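The great cord drawer reckoning

So I finally did the cord drawer. If you've been reading this blog for a while you know about the cord drawer, because I have been promising to deal with it since we moved to Skumincombe, and that was two Junes ago. It's the deep one under the microwave. It had gotten to the point where you had to press down on the contents with one hand while you shoved it shut with your hip, and then last month it stopped shutting at all and I just walked around it. I have a bruise on my thigh from walking around it.

What got me going was my neighbor Shona Sutherland, who came by to borrow a phone charger (her daughter's old one died and of course it's one of the flat kinds from years ago). I said sure, I have every charger ever made, give me a second. It was not a second. We were both on the kitchen floor for the better part of an hour and I pulled out a thing that went to a camcorder. I haven't owned a camcorder since college! We never did find the flat one. She drove to the store, and I sat there with a lap full of cords feeling like somebody's weird uncle.

Next morning I dumped the whole drawer out on a bedsheet in the living room. Then I went and got the shoebox from the hall closet, and the gift bag from behind the TV, and the tote from the garage I had kind of been pretending was full of Christmas stuff. I counted, because I'm like that and because I wanted something to shame myself with. 284. That's cords, chargers, adapters, those little plugs that turn one kind of plug into another kind of plug, and a set of string lights that had gotten mixed in and were now basically load-bearing.

Who needs 284 of anything that isn't a raisin?

I'd love to tell you I had a system. I started by color, which was dumb, because they're all black or white. Then I tried length, which meant untangling everything before I even knew if I wanted it. What worked in the end was sorting by the end that goes into the device. The wall end doesn't matter nearly as much. So I made piles by plug shape and put a sticky note on each pile, and by lunchtime the bedsheet looked like a very boring map. The cat slept on the old printer cables. Fine, they were warm from the window, and I wasn't using them.

Then came the hard bit, deciding what stays. My friend Ferenc Győri used to do moves for a living, and he told me once that people will throw out a couch faster than they'll throw out a cable. I laughed then. I didn't laugh on Tuesdays-with-the-sheet day, or whatever you'd call it, holding a power brick with no label and thinking, but what if it's THE one. What if the thing it belongs to is in the attic, waiting. It's never in the attic. I checked the attic. I found a fondue set, so it wasn't a total waste, but nothing up there wanted a power brick.

My rule ended up being this: if I could walk over and plug it into something we own, it got to stay. If I had to make up a story about it, it went. I gave myself 11 exceptions and used eight of them, mostly for sentimental reasons, which I know sounds nuts. One is the charger from my dad's old Siddiqui radio, the one he kept in the garage for ball games. The radio's long gone. I don't care, the charger lives in my nightstand now.

The other thing I learned is that I've been winding cords wrong my whole life. I always did the hand-to-elbow thing, like my mother with an extension cord, and apparently that puts a twist in them every time you go around. What you want is loose loops, letting the cord fall the way it wants to, and then something soft to hold it. I bought a roll of that grippy hook-and-loop stuff by Drullosa and cut it in strips with the kitchen scissors. It sticks to itself and also to every sweater I own. Still better than rubber bands, which had melted (melted!) onto a couple of the old ones at the back of the drawer and left a kind of orange crust I had to pick off with my thumbnail.

Of course the drawer is only part of it. Once I started noticing cords I couldn't stop. They're behind the couch, they're under the desk, they come down off the back of things and wander across the carpet doing whatever they feel like. You can tidy every drawer you own and the ones in actual use will still be lying there in loops.
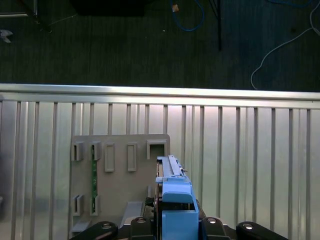
I do have a plan for the floor ones, and it's mostly clips. You stick them to the back leg of a table and run the cord down the leg, so it only has to cross the carpet where it really needs to. I did my desk first and it took 2 tries, because the sticky pads won't grab if there's dust, and there was dust. Wipe the leg down first and let it dry all the way – I was impatient and the whole row slid off overnight like sad little snails. The living room is next, once I talk myself into moving the bookcase.

As for the rejects, don't put them in the regular trash. Our town takes them at the Murero hardware store out past the car wash, in a bin by the paint counter. I filled two grocery bags so full the handles stretched, and the guy at the register just looked at me and said "drawer?" and I said "drawer." He told me his wife made him do theirs over the winter.

The drawer shuts now. I've opened and closed it a silly number of times just to hear it. Everything that's left is in zip bags with the plug shape written on the front in marker, and there's even room for the takeout menus, which used to live on top of the fridge.

Oh, and Shona, if you're reading this: I found the flat one. It was in my glove compartment. It's yours if you still want it, and there's a camcorder charger in it for you too.

Next up is the spice cabinet, where I already know for a fact there's paprika older than my marriage. If any of you have a trick for those little jars that glue themselves shut, please leave it in the comments, I've tried hot water and I've tried swearing.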